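Tempo de leitura: 4 minutos

Regra 42

Seis e dez da manhã. A norma aberta no colo, 91 páginas, café em cima da página do índice. Eu tinha que assinar até as oito.

Assinar o quê. Que a sala de prática da Motwood cumpria a Plindomus, da primeira à última regra. Que todo fio era cortado no comprimento certo. Que ninguém puxava com uma pinça só. Que o braço parava quando devia parar. Essas coisas. A Plindomus é a norma, não uma pessoa, embora a gente fale dela como se fala de uma sogra. A Plindomus não gosta. A Plindomus vai reparar.

Do outro lado do vidro já estavam trabalhando. Turno da noite esticado. Pele sintética, fio, nó. Outra vez. O consolo zumbindo baixinho.

Eu devia ter ido dormir na véspera. Não fui. Fiquei lendo a regra 42, que cabe em duas linhas: o operador não inicia novo ponto enquanto houver fio solto no campo. Só isso. Duas linhas, e por causa delas a filial de Gasstead perdeu o certificado em outubro.

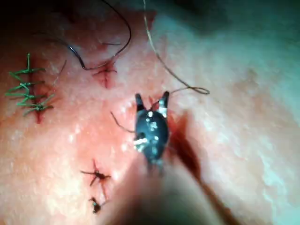

Porque o que é fio solto? Ponta de nó é fio solto? Fio que ainda está preso na agulha? Em Gasstead acharam que não. O auditor achou que sim. Discutiram uma tarde inteira, de pé, no corredor, e no fim o auditor guardou a caneta e foi embora, e a caneta guardada era a resposta.

Li de novo. Fui até a nota de rodapé. A nota mandava para o anexo. O anexo mandava para a regra 42.

Seis e meia. Levantei, encostei a testa no vidro. Frio. O operador de costas para mim, os ombros quase parados, só os pulsos. Tem uma coisa bonita nisso e eu nunca soube escrever num relatório. O campo do formulário é pequeno. Conforme, não conforme, não se aplica.

Pensei na minha primeira semana na Bepari, antes de a Motwood comprar tudo. Lá a regra era falada. Você sentava ao lado de alguém mais velho e a pessoa dava um tapinha na sua mão. Tapinha: não. Sem tapinha: pode. Não tinha anexo. Também tinha muita coisa que dava errado e que não ia para papel nenhum, disso eu lembro menos, ou finjo.

Bati no vidro. Ele tirou o rosto do visor, devagar, com aquela marca vermelha na testa que todos têm no fim do turno. Fiz sinal. Preciso falar com você. Ele fez sinal: um minuto. Voltou pro visor.

Um minuto deles são dez.

No monitor do corredor passava o mesmo que ele via lá dentro, grande, rosado, perto demais. Fiquei olhando e contando regras, não pontos. Regra 7, tensão. Regra 19, distância da borda. Regra 31, os dois instrumentos sempre à vista. E a 42, claro, a 42 ali sentada no meio.

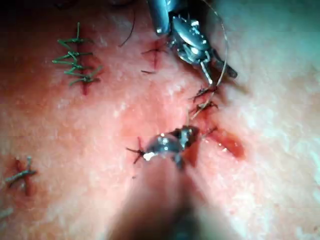

O operador disse que a regra estava errada, assim, já saindo da sala e tirando as luvas de algodão, que quem escreveu aquilo nunca tinha dado um nó na vida, e que se fosse esperar o campo limpo para começar cada ponto não terminava uma série antes do almoço.

Eu disse que errada ou não, era a regra.

Então muda a regra, ele disse.

Tem um formulário para isso. Prazo de resposta, 270 dias. Falei o número e ele riu, e eu ri tambem, e depois paramos de rir porque eram sete e vinte.

Sentamos no chão do corredor. Ele pegou a norma do meu colo, virou a página manchada de café, leu as duas linhas mexendo a boca. Leu outra vez. Perguntou se solto queria dizer solto mesmo, largado, ou só comprido. Eu disse que era essa a pergunta. Ele disse que fio na pinça não está solto, está na pinça, qualquer criança sabe. Eu disse escreve isso. Ele disse escreve você, que é paga pra isso. 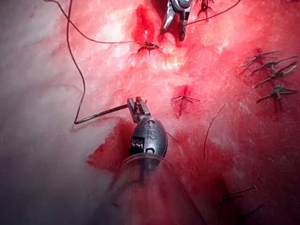
Fio escuro preso na pinça, durante a prática.

Escrevi. No campo pequeno, letra miúda, saindo pela margem. Considera-se solto o fio que nenhum instrumento segura. As pontas cortadas do nó não se consideram fio. Interpretação do operador, com a qual concordo. Risquei concordo. Escrevi de novo concordo.

Oito menos cinco. Marquei conforme. A mão tremia um pouco, era o café, ou eram as 200 pessoas de Gasstead que passaram o inverno refazendo curso por causa de uma caneta guardada.

Ele já tinha voltado pra dentro. Testa no visor. Os pulsos.

Assinei e fui procurar o scanner, que estava sem papel na bandeija e piscando.

Este site usa cookies para melhorar a sua experiência de leitura. Aceitar | Recusar | Preferências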